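Articles > Everyday Objects > Mixed Sets in Shared Play Collections > Section 4
Last updated: 16th May

4. Mixed sets and the tray as a unit

4.1 What we mean by a mixed set

In Section 3 we treated the sets which contain one kind of material only, such as the wooden blocks and the cotton dolls. These are easy to keep in order. A person who empties a box of blocks knows at once what belongs in it, and a doll among the blocks is noticed. The present section deals with the more difficult group. We call a set mixed when it contains both hard and soft objects and when there is no box with a printed picture to tell the borrower what should be inside.

The collection at Durkstead had 37 mixed sets at the time of our study. Most of them were put together by the families and the staff during several years, and very few were bought as a set. A typical mixed set has some objects which make the game and some objects which the child likes to hold while playing. The staff call the first group "the workers" and the second group "the company". We found these words useful and we keep them here, although the border is not always clear. In one set a plush toy was the prize of the game, and in another set a toy of a similar kind was only there because the children asked for it.

4.2 The tray

At Durkstead the mixed sets are kept on serving trays. In Brunbridge, where the collection is smaller, they are kept in cloth bags with a string. We expected that the bags would be preferred, because a bag can hang on a hook and takes little place in a cupboard. The staff in Brunbridge were satisfied with them. However, a bag must be emptied before its content can be known, and in our visits we saw that this was often left for later.

A tray shows everything at the same time. Its weakness is that objects can slide when it is carried, so the form of the tray is important. We recommend a raised rim on all sides and a bottom with some texture. The buzzer set, which we use as our main case in this section, has such a tray, in a strong orange-red color (Figure 4, two views). Its workers are the round push buttons with black bases and colored caps, one red, one pink and one pale blue. Its company is soft: a strawberry, a pink plush toy and a small purple rag.

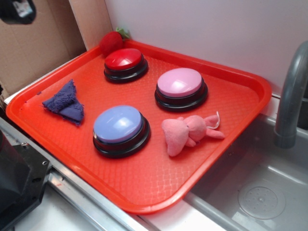 The rules for returning a set are short. The borrower puts the tray on any free counter, places the objects so that none of them lies under another, and calls a member of the staff. There is no fixed position for each object. In the first version of the rules, written by Arvo Ikonen, every tray had a paper sheet with drawn outlines, and the objects had to be placed on their outlines. The sheets became dirty and they were also wrong as soon as one toy was replaced. They were removed in June of the first year, and we did not find any person who wanted them back.

Without the outlines, people made their own arrangements. We asked borrowers to explain how they place the objects, and the answers fell in two groups. Some place the hard objects first, with space between them, and then fill the space with soft ones. Others begin with the object that their child likes most, which is nearly always a soft one, and they give it a corner. Both ways gave trays that were easy to check. The trays that were difficult to check were those where a cloth had been spread over other things, possibly with the good intention to protect them.

4.3 The place of the cloth

The cloth needs a special remark. In many mixed sets there is a rag or a small towel, and the borrowers did not agree about what it is. Some thought it belongs to the set and has a role in the game. Some thought it was for wiping the other objects. A third opinion was that it had been forgotten by the family before. This uncertainty has practical results, for a cloth which is seen as a cleaning tool is put in the laundry and does not come back, and the next family then receives a set that is not complete.

Venla Kinnunen, who wrote the inventory cards, solved this by giving the cloth its own line on the card, with its color. On the card of the buzzer set the line is "rag, purple, stays on tray". After the change, fewer cloths were reported as missing. We did not measure this in a strict way and we report it only as the impression of the staff.

4.4 Color as a name

It is common that the objects in one set have the same form and are different only in color. For the buttons this is an advantage, because the color works as a name. A child says "the red one" and the adult looks for it. Problems come when a hard and a soft object share a color word. "The pink one" can be the pink button or the pink plush toy, and "the red one" can be the red button or the strawberry. 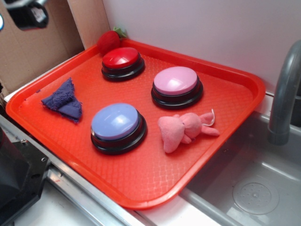

In our interviews with borrowers, the confusion of this kind was mentioned more often for pink than for red. We think the reason is simple. The strawberry is called a strawberry by everybody, and the word "red" is not needed for it. The pink plush toy has no such sure name. It was called pig, bunny and also "the baby" by different families, and the card says only "soft toy, pink". When an object has many names, people go back to its color, and then the color is used for two things.

We suggest therefore that the inventory card gives one name to each soft object, even if the name is not exact. It does not matter much if the toy is a pig or a bunny as long as the card, the staff and the families use the same word. For objects with pale colors the card should also allow two color words. One borrower searched for a "blue" button and her sister for a "lilac" one, and they were speaking of the same button.

Comments

Orvokki Väisänen: We use trays with a rim also at our place in Sjöberg and I agree about the texture. Smooth ones are terrible on stairs. Do you wash the tray every time or only the toys?

Sinan Altıntaş: I would like to see the inventory cards in an appendix, if they can be shared. The "stays on tray" line is a good idea and we will copy it.

Binta Iyamu: My son calls every soft toy "the baby", so I am not surprised by 4.4. Small thing, in 4.2 is it the borrower or the staff who signs the card?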